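Codia zeigt Handgreifer und Textilhandhabung am Tag der offenen Tür

Dukside, 12. Dezember 2021. Das Automatisierungsunternehmen Codia hat seine Werkstatt in Dukside für Besucher geöffnet. 151 Gäste aus Logistik, Handwerk und Ausbildung sahen sich an, wie Greifbewegungen mit handgeführten Werkzeugen vorgemacht und für spätere Roboterprogramme aufgezeichnet werden. Im Mittelpunkt stand der Umgang mit weichen Teilen, die auf dem Tisch keine feste Form behalten.
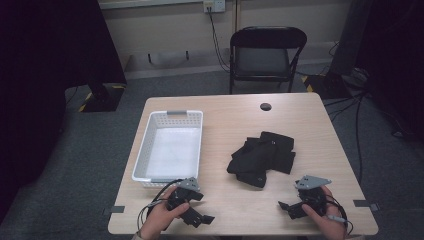 Muss man programmieren können, um einen solchen Ablauf vorzumachen?

Programmierkenntnisse sind dafür nicht nötig. Nach einer Einweisung von 14 Minuten führt man die beiden Greifer selbst, die Auswertung übernimmt das Team von Codia.

Die Vorführungen fanden in kleinen Gruppen statt. Jede Gruppe blieb 33 Minuten und konnte im Anschluss Fragen an die Entwickler stellen. Viele Fragen betrafen Stoffe, Gurte und gepolsterte Teile. Für Wäschereien und Rücksendezentren sind sie ein tägliches Thema, denn sie werden dort bis heute überwiegend von Hand sortiert.

„Ein Karton liegt immer gleich da. Bei Stoff sieht jeder Griff anders aus, deshalb brauchen wir viele Durchgänge von verschiedenen Personen“, sagte Projektleiter Savvas Stamatopoulos.

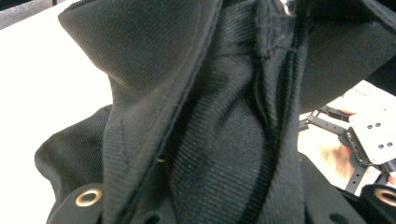
Codia arbeitet in dem Vorhaben mit der Firma Edberg zusammen, die Sortieranlagen für Textilbetriebe plant. Edberg stellt die Anforderungen aus der Praxis zusammen, Codia liefert die Greiftechnik und die Software. Beide Unternehmen haben eine Laufzeit von 11 Monaten vereinbart. Über einen Einsatz im laufenden Betrieb wird erst danach entschieden.

Am Nachmittag sprach Stamatopoulos mit Lehrkräften und Auszubildenden über Praktika in der Werkstatt. Bewerbungen nimmt das Unternehmen ab sofort entgegen.
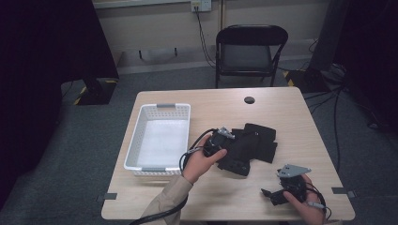 Der nächste Besuchstermin ist für Februar vorgesehen. Dann will auch das Ingenieurbüro Joshi eigene Arbeiten zur Greifplanung vorstellen. Die Teilnahme ist kostenlos, eine Anmeldung über das Besucherbüro von Codia in Dukside ist erforderlich. Gruppen werden gebeten, die Zahl der Teilnehmenden bei der Anmeldung anzugeben.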